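Two nights in Storness, and a morning at the Humura linen mill

30/01/2022

I had been promising myself a trip to Storness ever since my aunt gave me a set of pillowcases from the mill there, which must be going on fifteen years ago now, and they are still on my own bed at home. So when Mwanahawa Ndung'u wrote to say that Humura was opening its doors to visitors again, I booked the train the same evening and found a guesthouse afterward. 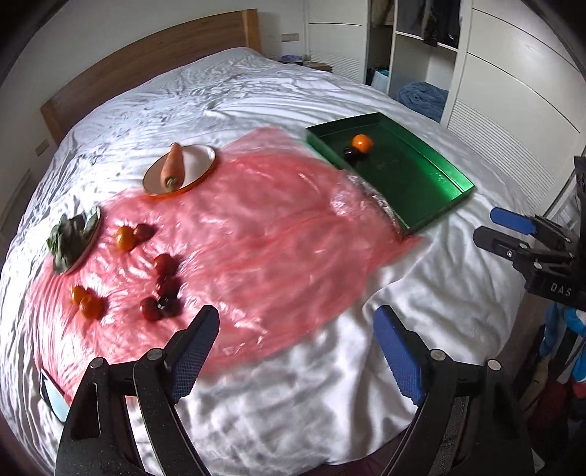

The guesthouse

I stayed up on the hill at the Bratu guesthouse, fourteen minutes on foot from the station if you don't stop to look at the harbor (I stopped). My room had a big bed with a light wooden headboard and plain white walls, and I slept like a stone both nights. Breakfast is from seven and the bread is very good. Ask for the plum jam, because it doesn't come out on its own.

Getting to the mill

Bus 414 goes from the bottom of the hill and lets you off right at the gate. Sit on the left if you can. The road follows the river most of the way, and there were herons standing in the shallows looking thoroughly fed up with the weather.

The tour

There were 20 of us, split into two groups, and ours was led by Tumelo Oosthuizen, who started in the dye house as a teenager and now looks after the finishing floor. He has a lovely slow way of explaining things and never once hurried anybody along. We began in the flax store, where the bales smell of hay and something a little like tea, and he let us pull the fibers apart with our fingers. I had no idea they were so long!

Next came the weaving shed. You get ear protectors at the door and you will want them. The oldest looms were bought from a company called Drovico when it closed down, and they still make the narrow cloth for dish towels. The newer ones do the sheeting. I could have stood there all day watching the cloth creep forward, and I was very nearly left behind when the group moved on.

The finishing floor was quieter and much warmer. Sheets are washed, pressed and checked over a lit table, and Tumelo showed us how to spot a slub that should be there and one that shouldn't. I got it wrong every time. He also told us not to bother ironing linen at home unless we enjoy it, and I have taken this advice completely to heart.

The shop and the tea room

The seconds shelf is at the back, past the tablecloths. I came away with a flat sheet in oatmeal and a bundle of dish towels for my sister — more than I meant to buy, though a good deal less than I picked up. The tea room does soup and a cheese scone, and it gets crowded once both groups are out, so go straight there and shop afterward.

If you want to go

Tours run on the last weekend of the month and stop for the winter repairs in November. The whole visit took us roughly 3 hours with tea. Wear flat shoes, as the stairs up to the weaving shed are steep and open, and bring a sweater for the flax store. Mwanahawa answers the booking line herself and will tell you which bus to catch home.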